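Semier laundry notes – README for the Zeten folder

Read this before you open anything else in here. It covers the two-armed robot, the clips, and what's changed for those of us on the floor.

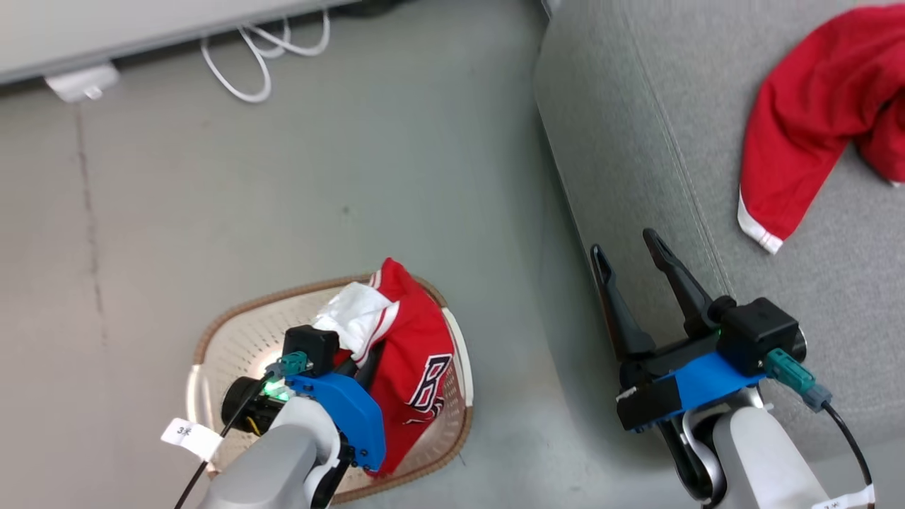
Will I still have a job once it can do the jerseys? Tóth asked me that before I'd even saved the first version of this file, and I reckon it's the right thing to ask, so I'm answering it up top. Yes. The roster has the same number of shifts on it as before, and management at Semier has put that in writing through to the end of March. After that I don't know, and I'm not going to pretend I do.

What's in the folder

Clips of the arms picking team gear up and putting it down, mostly club jerseys with a basket somewhere nearby. Each clip has a short text file with the same name. The text file says what the job was, who was on shift (initials only, and only if they said yes) and whether somebody had to step in. There are 8 subfolders, one for each kind of task. Please don't rename them, the Plirow scripts fall over if you do and then I get the phone call.

Two of the subfolders are half empty. Socks is one. Anything with a drawstring is the other, and if you've ever untangled a drawstring at the end of a shift you'll know why we keep putting it off.

What it's like to work beside

Slow! I'll say that first. I can clear a basket while it's still deciding which bit of collar to go for. But it doesn't mind bending, and bending is what wrecks us – I've had a crook back for years and I'm far from the only one. On the days it takes the floor baskets I go home and cook a proper dinner instead of lying on the carpet.

The part I didn't expect is how much watching there is. You used to be able to have a yarn while you sorted. Now whoever's minding the arms has to keep their eyes on them, and it's a different kind of tired. We asked for shorter turns and got them, so it's two hours and then you swap. We also asked for minding to be paid at the higher rate. That one's still being talked about.

Known problems

Labels were written by around seven of us and we don't all use the same words. "Jersey", "jumper" and "top" can all mean the same thing.
The early text files don't always say if a person helped. Treat a blank as unknown, please, and don't count it as a success.
Sleeves get described as left or right from the wearer's side in some files and the viewer's side in others. Sorry. I'm fixing them as I get time.

Using it

Fine for training and testing inside Semier and Plirow. Not to be used for timing staff or comparing one person's shift with another's – that was the condition we agreed to when we let the recording start, and it's in the licence file as well.

If something looks wrong, leave a note in corrections.txt with the clip name. I check it most mornings before the first load goes on.

Last updated February 25, 2026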